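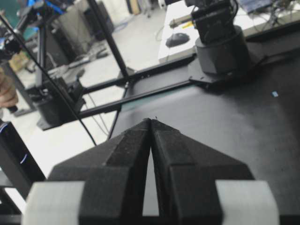 Figure 7.1 Two-finger gripper over a black tabletop, with a second arm mounted at the far edge.

Chapter 7
Choosing and Accepting a Gripper Kit

After this chapter you should be able to read a supplier's offer for a small gripper kit, tell which of its figures matter for a given task, and write an acceptance test that both sides can sign.

7.1 The offer on the table

Most small firms do not design their own grippers. They buy a kit, fit it to an arm they already have, and find out over the next few weeks what the kit will and will not do. The purchase is often the smallest part of the cost. The larger part is the time spent on mounting, wiring, setting up the software and working out why a part that was picked up well on Monday is dropped two days later.

This chapter follows one purchase from the first quotation to the signed acceptance sheet. The buyer is Limance, a workshop that packs cleaning supplies for hotels. The supplier is Bristari, which sells a two-finger parallel gripper kit under the name Momport. The kit is sold in two versions. The base version contains the gripper body, one pair of fingers, a wrist plate and a cable set. The full version adds a small wrist camera, a second pair of fingers and a day of remote support.

Arnaldo Bastos, the production engineer at Limance, had a short list of goods to handle. Some were rigid and easy, such as bottle caps and small cartons. Others were soft and flat: cloths, sponges and folded wipes. He asked for a quotation on the full version and was sent a two-page data sheet along with the price.

7.2 Reading the data sheet

The Momport sheet gives a stroke of 75 mm and a maximum grip force of 50 N. Both figures are useful, and both are easy to misread.

Stroke is the distance the fingers travel between fully open and fully closed. It sets an upper limit on the width of a part, but the working limit is smaller. The fingers have to clear the part on both sides as the arm comes down, and the arm will not arrive in exactly the same place every time. Bastos allowed 11 mm on each side, which left him a largest part width of 53 mm. One of his cartons was wider than that and came off the list before any money was spent.

Grip force is quoted at the fingers, closed on a rigid block. On a soft part the same force goes mostly into squeezing it. A sponge gripped at full force may hold its place well and come out of the fingers with a crease that takes a while to recover -- or that does not recover at all before the bag is sealed. For soft goods the lowest force the controller can hold steadily is worth more than the highest, and many data sheets leave it out. The Momport sheet did. Bastos had to ask for it.

The sheet also lists a service interval of 2,000 hours. This covers the drive and the guides. It does not cover the fingers, which are treated as wearing parts and sold separately.

7.3 Finger shape

Gripper fingers fall into two broad groups. Wide, flat fingers spread the load and suit boxes and blocks. Narrow, tapered fingers reach into tight places and can take hold of an edge, but they put the load on a small area.

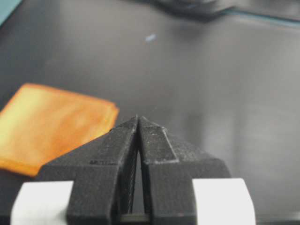 A flat, soft part is the harder test for either group. Lying on a smooth surface it offers very little height to grip. Fingers that come down on each side must touch the table, or nearly so, before they close. If they stop too high they slide over the top. If they go too low they press on the table and the arm may fault. Tapered tips help here, as they can close on one edge of the part and lift it by a corner, though the part will then hang and swing during the move.

Rosário Peixoto, who handled the sale for Bristari, suggested pinching the sponges across the middle and letting the tips push the material up into a fold. This needs no change to the hardware. It does need a closing speed slow enough for the material to gather, and that adds to the cycle time.

Limance had also received an offer from a second supplier, Ginting, for a suction tool. Suction works well on the cartons and poorly on open-celled sponge, where air leaks through the material. We return to that comparison in Section 7.6.

7.4 What to settle before ordering

Before placing the order, the buyer should have written answers to the following:

What is the widest part, with clearance included?
What is the lowest force the gripper can hold, and how was it measured?
Does the wrist plate match the arm's bolt pattern, or is an adapter needed?
Where will the cable run when the wrist is at the end of its travel?
What does a replacement pair of fingers cost, and how long does delivery take?
Who pays for the return if the acceptance test fails?

The cable question is the one most often skipped. A cable that hangs clear in the home position can catch on a rail or stand once the arm reaches across the table, and on a bench shared by several arms it can catch on a neighbor.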